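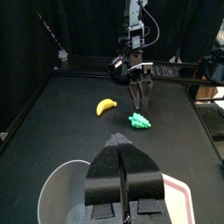

Two Arms, One Table: Term Project Report
Katia Tedesco and Concetta Ferraro
Urkcombe shared workshop, 13 December 2022

1. What we said we would do

Our proposal claimed that two cheap arms, built in a shared workshop by two people with no prior robotics courses, could learn to clear toy food off a table and onto a plate. We called the build Cocco. The proposal was optimistic and I (Katia) wrote most of it, so I will take the blame for the line about "near-human reliability." Concetta wanted it out from the start.

This report covers the build, the trials, and why I don't think our best number should be trusted very far.

2. The build

The fingers are our own design, printed in black and shaped to a point at the tip. We went through three versions. The first cracked at the base, the second flexed so much that a grape bunch could push it open, and the third is the one we kept. Each wrist has its own small camera. The black tabletop and curtains were Concetta's idea after our early test footage was full of people walking by, and they helped more than any change I made in software.

Control runs on Widik, a small program we wrote to record the arms while a person drives them by hand and then play a trained policy back. It drops camera images when the laptop gets warm. We never fixed this, only put a fan next to it.

Wiring took most of April. Anyone repeating this should route the wrist cables before mounting the arms, and leave more slack than seems sensible. Ours caught on the bracket twice and pulled a connector loose the second time.

3. Trials

We recorded 183 demonstrations and kept 114. The rest had dropped images, or the person driving made such a mess that we didn't want the arm to copy it. Throwing those out was a judgment call, and I suspect we were too picky. A policy that has only seen clean grasps has no idea what to do after a bad one.

The task was to pick up a toy fruit and set it on the plate. The banana was the easy one. It has a long side and the fingers close on it from nearly any direction. The plastic grapes were a lot harder, being bumpy and wider at one end, and the gripper tended to pinch the narrow end and let the bunch roll out.

We also tried a handover from one arm to the other. It worked a few times while both of us were watching and then failed for the rest of the evening. I have left it out of the results. A video of the good attempts exists, and it makes the project look much better than it is.

4. What the results are worth

Concetta's reading is that the arms learned the task. Mine is that they learned our table. When we slid the plate over by a hand's width, the left arm kept going to the old spot and let go of the fruit there. She points out that we never recorded demonstrations with the plate moved, so the test was unfair. That is true — but the proposal promised a robot that could clear a table, and tables get rearranged.

I have the same doubt about the Promiritz tutorial we started from. It shows one object, one position and one lighting setup, and calls the result general. We followed it closely and got the same kind of result.

5. Cost and leftovers

Total spending was 960 dollars, with the arms making up most of it. Printing was cheap apart from the failed fingers. We still have the second set if another group wants them for parts.

6. If we continue

Record with the plate and cup in different places every time. Keep the ugly demonstrations. Replace the laptop. Concetta would also like softer pads on the fingers; I would rather leave the hardware alone until we know what the software can do, and we haven't settled that.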